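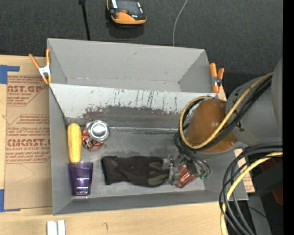
Ticket: Match suggestions ignore "open to any background" setting
Product: Brolon dating app, web and phone
Opened: October 23, 2024
Assigned to: Gualtiero Orlandini
Status: Pending release

Reported behavior
Member sets partner preference to "open to any background" and saves. The setting shows as saved on the profile page. Daily suggestions still come only from the group chosen at sign-up. Member has logged out, cleared the cache and reinstalled. No change.

Steps to reproduce
Create account, pick one background at sign-up, finish profile. Wait for first batch of suggestions. Change preference to open, save, wait for next batch. Second batch uses the old filter. Reproduced on both test accounts, Rutton and Calimlim regions.

Log
Checked the preference table. New value is written correctly.
Checked the matching job. It reads from a cached copy of the sign-up answers – the cache is only rebuilt when the member changes age range or distance.
Pulled 400 accounts that had switched to open. 200 still had the old value in cache. The others had also edited distance at some point.
Ruled out the Pristine photo check. It runs after matching and does not touch filters.

Workaround
Ask the member to change distance by any amount, save, then change it back and save again. Next batch should be correct. Do not tell members to delete the account – likes and open conversations are lost and we can't restore them.

Fix
Cache rebuild now triggers on any preference change. One-time rebuild for existing accounts will run in batches of 2000, with a 20 minute gap between batches. Scheduled for the December release.

Open item
Help page still says changes apply "right away." They apply with the next daily batch. Wording sent to the content team, no reply yet.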